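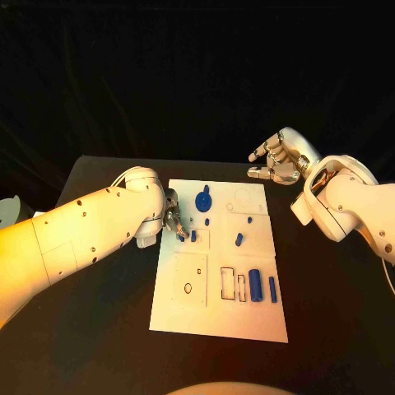

Black fabric behind a dark tabletop, with a white robot arm on either side.

Black on both sides: Kartini Yeoh on making curtains for the stage

May 14, 2019

Kartini Yeoh doesn't like the word "drapes". She will use it on an invoice if the customer has used it first, but in the workroom they are blacks, tabs, legs and borders, and she expects anyone who comes to work for her to know the difference by the end of the first week.

"Tabs are the ones that open and close. Legs hang at the sides so you can't see the actor waiting to come on. Borders go across the top and hide the lights. Blacks is what we call the lot of them when they're black, and they nearly always are," she said.

She has run Drestel, a stage curtain maker on the edge of Stungate, for 12 years. Before that she worked there as a machinist, and before that she made household curtains for a shop in the town centre which has since closed. The firm supplies schools, small theatres, dance studios and now and then a church. It doesn't do blinds. There is a notice on the door saying so, and people still ring the bell to ask.

We talked in the cutting room, at the end of a table long enough to lay out a full drop. She kept working for the first part of it, marking a hem with a flat piece of chalk.

I asked how she had come into the trade.

"My aunt sewed. That was in Mangundap, where I lived until I was ten. She made school uniforms and I did the buttonholes for her, badly. When we moved here my mother had a machine but she hated it, so I was the one who took up the trousers. I never thought of it as a job. I wanted to be a dental nurse."

She did one year of the dental course and left. The curtain shop had a card in the window. She learned lined curtains, pinch pleats and pelmets, and how to talk to couples who had measured the same window separately and got different answers.

"Stage work is easier in that way. The hall doesn't change its mind. You go in, you measure the track to the floor, you do it in several places along the run and the floor is never level. Then you have to decide which bit of the floor you are going to believe."

A curtain which touches the boards too heavily will drag and pick up dust along the bottom. One that is too short lets light through underneath, and in a blackout an audience will look straight at it. Her usual practice is to let the hem just brush the floor at the highest point. For a stage with a proper slope she cuts each leg to its own length and sews a numbered tape inside the top, and then writes a letter to the customer asking them to please hang them in that order.

"They don't always," she said. "I had a school ring up to say one was faulty. They had two of them swapped over."

Most of what Drestel sells is wool serge. Yeoh has tried the others and stocks some of them. Cotton velour looks richer from the stalls and takes a deeper black, but it marks if it is folded the wrong way and it costs a good deal more. Polyester is light and can be treated in the weave so that it keeps its flame resistance through a wash. She finds it moves too much whenever somebody opens a door.

"Serge is dull. It just hangs there. That's what you're paying for," she said. "You put a light on it and it doesn't give you anything back. A shiny black is no use to anyone. You may as well have grey."

She pulled two offcuts from a bin to show me, both of them black as far as I could tell. Near the window one had a brown cast and the other leaned towards blue. They had come from the same mill under the same name, she said, a year apart. For that reason she won't add a single new leg to an old set without sending a swatch first. In daylight the difference is plain, and under coloured light it can be worse or can vanish completely, depending on the colour.

"Red is the one that catches you out. Some dyes, they look lovely until the red comes up and then they go like tea. I've got a lamp in the back with some bits of gel for it. Purple is quite forgiving. Everything goes purple."
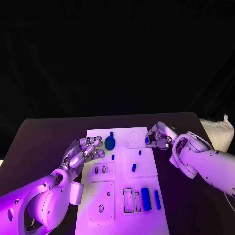

Black backdrop and white board under purple-magenta light.

The part of the work that takes up most of her telephone time is fire treatment. Any curtain hung in a public building in this country is expected to meet a standard for flame resistance, and the person responsible for the building will usually be asked for the certificate. With treated wool the salts can come out if the cloth gets wet. A leaking roof is enough.

"People wash them. I do understand it, they're filthy, they've been up for years. But somebody's put them through the machine at the launderette and they come out smaller and with no treatment left in them. Then they want to know if I can stretch them."

Can she?

"No."

Her advice to anyone with old blacks is to vacuum them where they hang, with a soft brush, working from the top down. If they have to come off the track they should be folded face inwards, on a clean floor, with one person at each end. She doesn't approve of bin bags. Serge kept in a bin bag in a cellar will smell of the cellar for good.

For storage she sells a plain canvas hamper and she also tells customers that a large laundry sack does the same job for less money. This seems to be how a lot of her business is done. While I was there a man rang about a set of tabs for a studio and she talked him out of half of the fullness he had asked for.

Fullness is the extra width put in so that a curtain hangs in folds when it is closed. For house curtains most people expect double. On stage, for blacks which are only there to hide the wall, Yeoh would often make them flat, with ties at the top, and let the customer bunch them up on the bar as much as they like. Flat cloth can be used again in another room. Once it has been pleated it belongs to that one track.

"If it's front tabs, that's different, that's the thing people look at while they're sitting waiting. I'd give those proper pleats. Everything else, save your money."

I asked what the largest job had been. It was for the Alia, the old cinema in Stungate that reopened as a theatre in January, and it kept the workroom busy through most of the autumn. The contract covered house tabs, legs, borders and a full black surround. The 166 metres of chain for the hems came in a single delivery and the driver wouldn't carry it past the door.

"We took it in with a sack truck. It's the chain that gives you the straight bottom, it sits in a pocket behind the hem. I like chain better than rods. Rods come out of the end and go through the ceiling of whoever's below," she said, and then added that this had only happened once.

The house tabs at the Alia are dark red, the one part of the job that wasn't black. She went to the opening and sat near the back. She couldn't tell me much about the play.

"I was watching the join in the middle. You want an overlap when they close and there's a point where the two halves meet, and if the track's a bit slow on one side you get a gap and then it catches up. It caught up."

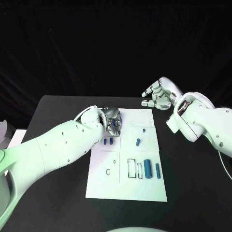 Not all of her customers are theatres. Black serge goes to photographers, to people who record voices in spare rooms, and to schools that want to divide a hall during exams. She doesn't ask what a curtain is for unless it affects how it should be made. What she does ask is what it will hang from. A great many people order the cloth first and think about the bar afterwards, and a wide drop of lined serge is heavy enough to bring down a domestic pole.

"I say to them, send me a picture of the ceiling. They send me a picture of the wall. So I ring them up."

For a small room she recommends scaffold tube or a proper aluminium track, fixed to something solid, and cloth ties. Eyelets go in along a strip of webbing at the top, 12 inches apart, and the ties go through those. Hooks are quicker to hang but they work loose. She has a strong dislike of stick-on tape of every kind and I was shown a border that had been put up with it, returned for repair with a grey stripe of glue down the whole length.

Drestel repairs its own work and other people's. A torn hem is simple. Burns from a lamp are cut out and a piece let in, with the nap matched, and from the seats it won't show. She charges by the hour for this and gives a price beforehand, and if it comes to more than 80 per cent of the cost of a new one she'll say so and leave it up to the customer. Old theatre velours are the exception. Some have been up so long that the cloth breaks along the folds when it's handled, and she sends those back with a note.

The workroom has two industrial machines, one with a walking foot that feeds the top layer and the bottom layer together. Without it, on a long seam, the cloth on top creeps forward and by the end it is a hand's width out. New staff are put on that machine straight away, sewing webbing to scraps. Yeoh thinks it takes a year to get quick, and longer to learn how to turn a big curtain without lifting it.

"You fold it towards you and you walk round the table. Don't pull. Everyone pulls, and then they've got a bad shoulder – I've got a bad shoulder."

She would like to take on another machinist and has been looking since the winter. The applicants have mostly been dressmakers, and good ones, but several were put off by the weight of the cloth and by the colour. Sewing black thread into black wool is hard on the eyes. There are strip lights right down the length of the table and a lamp on each machine, and she still stops work on seams when it gets dark outside and does the paperwork.

By then she had finished marking the hem and was turning it up with pins. It was a leg for a school hall, one of a set of 10, going out at the end of the week. I asked whether she had curtains at home.

"Blinds," she said. "They came with the house."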